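Small phone refurb shop, is a two-arm bench cell worth the money or am I being sold to?

Posted in Workshop Equipment, 9/25/25

sarngate_bench

We do phone buyback and resale out of a unit in Sarngate. A normal week is 724 phones in the door, and a lot of what happens to them is dull handling. Pick up, turn over, check the back, put it in the right pile, wipe, bag. Two people spend most of their day on it and I would like them doing battery and screen work, where we make our margin.

A reseller called Lorier wants to put a pair of tabletop arms in here on a lease. They quote by the cell: both arms, the grippers, the rail they bolt to, a table with low walls on three sides, wrist cameras, and what they call "task onboarding". The lease runs 90 weeks. Onboarding is billed per task, and I can't get anyone there to tell me what a task is. Is "pick up phone" one task and "pick up phone in a clear case" another? The rep said it depends. Everything depends, apparently, except the monthly payment.

They gave me a claimed rate of 227 phones per shift. I asked if that was measured with phones laid out neatly in a tray or dumped in a heap the way ours come out of the mail sacks, and got a brochure back.

What I want to know from people who have bought or leased something like this:

What did you end up paying for that wasn't on the quote?

Is the throughput number ever real?

Would you buy the arms outright and skip the reseller?

I don't have anyone on staff who writes code. I can crimp a cable and read a manual.

cletham_returns

Buy it outright. Leasing is a mug's game. We have leased a forklift, a shrink wrapper and a copier in my time and regretted all three. Can't speak to robots specifically but a lease is a lease.

gripperbudget

The reply before mine isn't wrong about leases but it skips the part that will hurt you. The arms are the cheap bit. I run returns sorting for a small electronics outfit and we spent most of a year, July to July, finding out where the money goes. I'll tell you what I would ask for before signing, and you can decide if Lorier is worth the phone calls.

First, the rate. 227 a shift means nothing without three other numbers: how many were dropped or missed, how many times a person had to step in, and how long the shift was. I have seen a demo "shift" that ran eight hours on paper with somebody standing next to it the whole time. If a person has to stand there, you have bought a very slow coworker. Ask them to run your phones, unsorted, while you sit at the back and don't help.

Second, grippers. Phones are flat, slippery and close to the table, which is about as unfriendly a shape as you can hand to a two-finger gripper. Finger pads are a consumable. Ask for the price of a set and how long they last, and get it in writing. We budgeted zero for pads in the first year – a mistake. Ask who changes them, too, and if doing it yourself voids anything.

Third, cables. On a lot of these tabletop arms the cables run outside the links, so they move whenever the arm does. Ask what a spare costs and if it's a stock part or something only the reseller sells. With a stock part you're down for an afternoon. If it's theirs, you could be down for two weeks and still making payments.

Fourth, the table. Walls, rail, trim, lighting. It sounds like nothing and it ended up a real line on our bill. Glossy screens throw back overhead lights and the cameras have to cope with that, so if your shop lights differ from the ones it was set up under, somebody will be back out to redo it. Find out who pays for that visit. My guess is you.

Fifth, the onboarding wording. Make them list the tasks by name in the contract, with cases and without, face up and face down, overlapping or spread out. If they won't write down "overlapping", assume it can't do it. I would also ask for a fixed number of changes in the price. We held out for 8 and used every one.

On buying outright: with nobody who writes code, I wouldn't. You would own two very nice arms and no way to make them do anything. A shorter lease with a break clause is what I'd push for. 90 weeks is a long time to pay for something that hasn't handled one of your phones yet.

For scale, the setup I've been looking at is this sort of thing, two arms on one front rail with phones to work on: 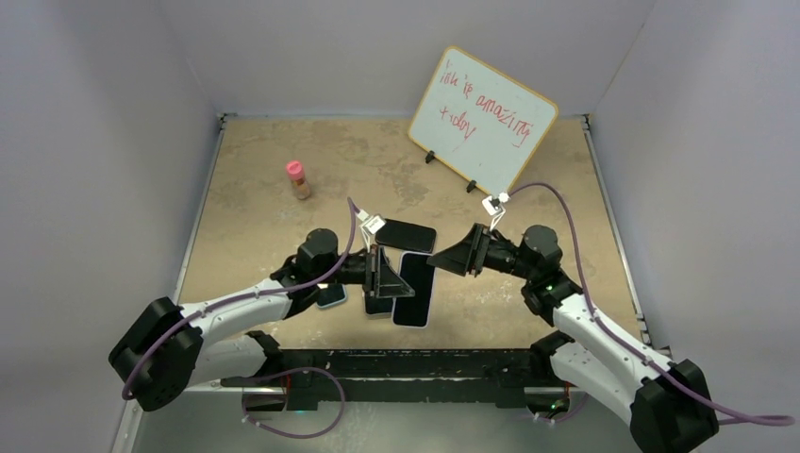
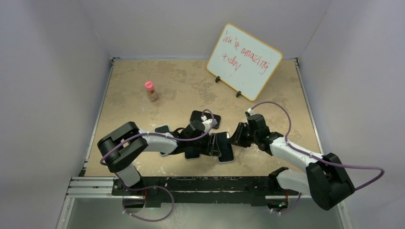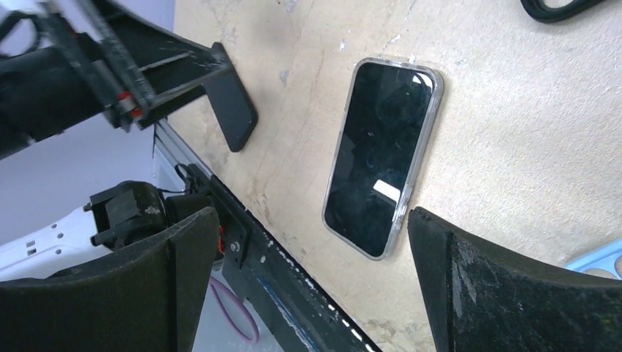
xie_parts

I'd go a step further on the trial and make them leave it with you for a full working week, with the payments starting after. When we asked for that, the first reseller stopped returning calls, and it saved us a lot of reading. The second agreed but wanted a deposit, so check what the deposit is refundable against, as ours was only good toward another order from them.

Also price the boring alternative before any of this. A short belt and a couple of sloped bins took a good chunk out of our handling time for roughly the cost of one month's lease. You may find that gets you one of your two people back, and then the arms have to justify themselves on what's left. Ours never did on paper, so we haven't signed. I'd want to see your split between cased and bare phones before saying yours would.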